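The Demo Was Fine. Ask About the Other 36 Runs.

Norno's planning software gets a task in plain words, looks at a room and works out what to pick up, in what order. In the company's online demo it clears a shelf in one smooth take. I asked to see the logs.

Ruth Villanueva, who runs perception at Norno, sent 200 of them, which is more than most firms would. In 36 the planner stopped partway and reported success anyway. It had lost track of an object, decided the object was gone and ticked the job off.

"The planner believes what perception tells it," Villanueva says. "If a thing drops out of the list, it's done with that thing."

Her fix is a check that makes the software look again before it closes a task. It adds 15 seconds. The sales deck leaves that number out.

Homes are hard on a list of objects

The company now trains on 2000 recordings made in lived-in rooms with hand-held grippers. I like this better than the shelf. A soft toy in an open cardboard box, with a small packet lying against its side, is a mean test – where does one thing stop and the next begin? A model raised on tidy blocks has no good answer, and I'm not sure this one does yet.

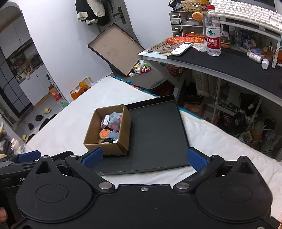

What would change my mind

Kedir Abera, who writes test tools at Altow, wants failed runs published with the good ones, starting in May. Norno says it is "looking at the format." The format is a folder of text files. I have one open right now, and run 36 still says the box is empty.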